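Stirthorpe Hall Users – minutes of the February meeting

14 February 2021, held in the back room

Present: Tapio Pelkonen (chair), Oskari Lindqvist, three of the Honkanen craft group, both of the Gralten card players, and me with the notebook. Apologies from the choir.

1. Last time's minutes

Agreed, once Oskari pointed out I had put the key deposit down as 4 when it should have been 40. Fixed in pen and initialed. The key list still needs Gralten's second phone number, so please, please send it to me!

2. Money

Tapio read out the balance, which stands at 3000 after the heating bill. He wants to keep it there until May. The craft group asked if 100 could come out for a decent lamp and we talked about that for far longer than a lamp deserves. Agreed in the end, with Oskari doing the buying.

3. The white table

This was the big one and I'm afraid my notes get messy. We all like the white table – it's smooth, it's a good broad size, and you can see a dropped pin on it – but every group has been leaving it in a different state. Honkanen want it clear when they arrive so they can roll out their paper. The card players don't mind a mat left on it, and said so twice. I said I'd like us to pick one rule and stick to it, and Tapio (who had been waiting for this, I think) had one written down already.

What we settled on:
– Your own things go home with you or into your cupboard.
– Wipe from the middle out to the edges, plain water first. Zastix spray only for glue or ink.
– No cutting straight onto the top. Use a board.
– Last group out looks it over before locking up.

Oskari asked if small bits could stay at one end between sessions. Four for, three against, one undecided (me, sorry), so yes, for now, as long as most of the top is left free to work on.
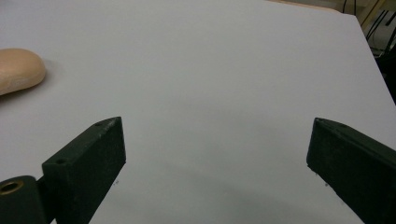
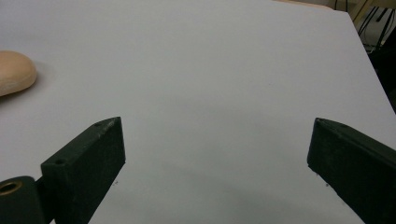 The white tabletop.

4. Cupboard labels

Honkanen have made new ones and they look great. Gralten's still says "cads" and they would like the R, please. Tapio to ask about a second shelf.

5. Anything else

The window catch is stiff again. Oskari will bring oil. I offered to type up the table rules and pin them by the door, in big letters this time.

Next meeting in May, same room, and Tapio is bringing the buns.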